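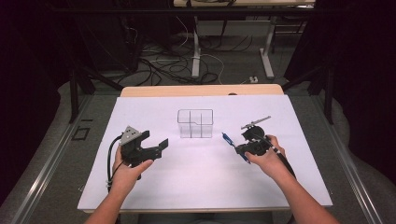 Lesezeit: 6 Minuten

Zwischenbericht Hesutik
Ordnung und Bereitstellung von Schreibmaterial an gemeinsam genutzten Arbeitstischen

Empfänger: Trummer, Förderbereich Arbeitsplatz und Ausstattung
Berichtsstand: 18. Januar 2026
Bearbeitung: Valentin Eder, Vasylyna Ostapchuk

1. Gegenstand und Stand

Der Bericht umfasst die Arbeiten seit Projektbeginn im September. Gefördert wird die Entwicklung einer einheitlichen Tischbelegung für Schreibmaterial, die später an allen 23 Arbeitstischen des Standorts Zitau verwendet werden soll. Die Belegung besteht aus drei Teilen: einer hellen Auflage, einem Fächerbehälter und einem festgelegten Bereich, in dem die Stifte vor dem Einräumen liegen.

Auswahl und Beschaffung der Teile sind abgeschlossen. Die Erprobung am Mustertisch läuft. Die Ausstattung der übrigen Tische hat noch nicht begonnen und bleibt bis zur Freigabe durch den Förderer zurückgestellt. Die Laufzeit von 12 Monaten wird nach jetzigem Stand eingehalten.

2. Mustertisch

Der Mustertisch hat eine helle Holzplatte. Darauf liegt eine weiße, rechteckige Platte als Arbeitsfläche, hinter der am rückwärtigen Rand ein Streifen der Tischplatte frei bleibt. Der durchsichtige Fächerbehälter steht aufrecht im hinteren Bereich der weißen Platte, ungefähr mittig. Der vordere Bereich gehört den Händen und den Stiften.

Die mittige Stellung wurde nach Vergleich mit einer seitlichen Stellung gewählt. Bei seitlicher Stellung war das Einräumen mit der näher gelegenen Hand bequem, mit der anderen musste über die Fläche gegriffen werden. Florian Widmer hat beide Varianten im Wechsel aufgebaut und die Griffwege mit Klebepunkten festgehalten. Die Stellung hinten in der Mitte ist für beide Seiten gleichwertig und wird übernommen.

Der freie Streifen hinter der Platte war im ersten Entwurf nicht vorgesehen. Er dient inzwischen als Anlegemaß: Liegt die Auflage parallel zur hinteren Tischkante, ist der Streifen über die ganze Breite gleich tief, und eine Verdrehung fällt sofort auf. Ein Anschlag oder eine Markierung auf dem Holz ist damit entbehrlich.

3. Auflage

Zur Auswahl standen eine weiße, eine mittelgraue und eine grüne Ausführung. Bewertet wurde, wie gut sich Stifte verschiedener Gehäusefarben vom Untergrund abheben. Auf Grau waren metallische Teile schlecht zu erkennen, auf Grün lagen die grünen Marker ungünstig. Weiß ergab bei allen farbigen Gehäusen einen ausreichenden Kontrast, auch bei den zweifarbigen in Blau und Silber. Ungünstig ist Weiß für weiße Kappen. Solche Stifte machen im Bestand nur einen kleinen Anteil aus und werden bei der Nachbestellung nicht mehr berücksichtigt.

Weiße Flächen zeigen Tintenspuren früh. Im Kursbetrieb wurde das als Nachteil gemeldet, für die Erprobung ist es nützlich, da undichte Stifte schneller auffallen. Gereinigt wird nach jedem Durchgang mit einem feuchten Tuch. Lösungsmittel sind nicht freigegeben. Ein Test mit permanenter Tinte steht aus und ist in Abschnitt 7 aufgeführt.

4. Fächerbehälter

Bestellt wurden durchsichtige Behälter des Lieferanten Jundulley, innen durch dünne Wände in kleine Fächer geteilt. Der obere Rand ist auf einer Seite abgestuft. Die Stufe wird als Orientierungsmerkmal genutzt: Am Mustertisch steht der Behälter so, dass sie vom Sitzplatz aus rechts liegt. Damit ist die Zählrichtung der Fächer eindeutig, und die Zuordnung im Lageplan gilt für jeden Tisch.

Die Durchsichtigkeit war Auswahlkriterium. Der Füllstand soll von der Seite erkennbar sein, ohne dass der Behälter angehoben oder gedreht wird. Eingeräumt wird stets in den leeren Behälter. Bei Beginn mit einem teilgefüllten Behälter kam es in der Vorerprobung wiederholt zu Doppelbelegungen, die erst bei der Endkontrolle gefunden wurden.

Zwei Punkte sind offen:

Die Fächer sind für dünne Stifte reichlich bemessen. Einzelne Stifte stellen sich schräg und ragen in den Griffbereich des Nachbarfachs. Geprüft wird eine Belegung mit zwei dünnen Stiften je Fach -- nach Einschätzung von Vasylyna Ostapchuk verschlechtert das allerdings die Einzelentnahme. Eine Einlage zur Verengung ist die teurere Lösung und wird nur verfolgt, falls die Doppelbelegung ausscheidet.

Die Innenwände lassen sich seitlich eindrücken, wenn ein dicker Marker verkantet eingesetzt wird. Bleibende Schäden sind bisher nicht festgestellt. Dicke Marker werden vorläufig nur in die Eckfächer gestellt, wo zwei Außenwände stützen.

5. Einräumfolge

Die Einräumfolge wurde auf einen einzelnen Stift als kleinste Einheit heruntergebrochen. Bündelweises Einräumen ist schneller, liefert aber keine verwertbaren Angaben darüber, welche Stiftform in welchem Fach Schwierigkeiten macht. Die Folge lautet derzeit:

Stift vorn auf der Auflage aufnehmen, Griff im mittleren Drittel des Gehäuses.
Stift über der Auflage ausrichten, Kappe nach oben.
Fach von oben anfahren, Stift senkrecht absenken.
Loslassen, sobald das untere Ende aufsitzt.

Der zweite Schritt beansprucht die meiste Zeit. Stifte werden überwiegend in Schräglage aufgenommen und müssen vor dem Absenken gedreht werden. Bei zweifarbigen Gehäusen geht das leichter von der Hand, da die Farbe das obere Ende anzeigt. Bei einfarbigen Gehäusen ohne Clip wurde die Orientierung mehrfach verwechselt. Für diese Gruppe wird ein farbiger Ring am oberen Ende erprobt.

Die andere Seite bleibt während des Absenkens in Bereitschaft über der Auflage und hält bei Bedarf den Behälter. Ob ein ständiges Gegenhalten vorgeschrieben werden soll, ist nicht entschieden. Ein gefüllter Behälter steht stabil, ein leerer verschiebt sich beim Einsetzen des ersten Stifts gelegentlich. Lionel Crabtree hat hierfür eine rutschhemmende Unterlage vorgeschlagen. Die Unterlage hebt den Behälter geringfügig an, was für die Entnahme ohne Bedeutung ist.

Zielwert aus dem Antrag ist eine fehlerfreie Zuordnung in 90 Prozent der Durchgänge. Eine Auswertung gegen diesen Wert wird erst vorgelegt, wenn die Einräumfolge unverändert bleibt. Die bisherigen Durchgänge stammen aus unterschiedlichen Fassungen der Folge und sind nicht vergleichbar.

6. Raum und Mittel

Der Raum hat grauen Teppichboden und dunkle Vorhänge zu beiden Seiten des Tisches. Die Vorhänge bleiben während der Durchgänge geschlossen. Bei seitlichem Tageslicht traten auf den durchsichtigen Wänden des Behälters Spiegelungen auf, durch die leere und belegte Fächer schwer zu unterscheiden waren. Für die spätere Ausstattung aller Tische ist das zu beachten: Plätze in Fensternähe brauchen entweder eine Abschirmung oder eine andere Ausrichtung. Zachary Tremblay erstellt dazu eine Liste der betroffenen Plätze.

Aus den bewilligten Sachmitteln wurden bisher 2.737 Euro verausgabt. Darin enthalten sind Auflagen, Fächerbehälter, der Stiftbestand für die Erprobung und Reinigungsmaterial. Eine Umwidmung ist nicht erforderlich. Die Belege liegen der Abrechnung bei. Der Posten für Beschriftung ist nicht angetastet, weil die Nummerierung der Fächer erst nach Abschluss von Abschnitt 4 festgelegt werden kann.

7. Weitere Arbeiten

Festlegung der Belegung für dünne Stifte, Bearbeitung Ostapchuk.
Erprobung der rutschhemmenden Unterlage unter leerem und vollem Behälter, Bearbeitung Crabtree.
Reinigungstest mit permanenter Tinte auf der weißen Auflage, Bearbeitung Widmer.
Vergleich farbiger Ringe an einfarbigen Gehäusen, Bearbeitung Eder.
Liste der lichtkritischen Plätze, Bearbeitung Tremblay.

Verzug besteht beim Lageplan. Er sollte mit diesem Bericht vorliegen, hängt aber an der Belegung der dünnen Stifte und wird nachgereicht. Auf die übrigen Arbeitspakete wirkt sich das nicht aus, solange die Beschriftung nicht vorgezogen wird.

Vom Förderer wird eine Rückmeldung zu zwei Fragen erbeten: ob weiße Kappen im Bestand vollständig entfallen dürfen, und ob die Unterlage aus den Sachmitteln beschafft werden kann, falls sie für alle Tische vorgesehen wird.

© Projekt Hesutik, Standort Zitau | Kontakt | Impressum | Nach oben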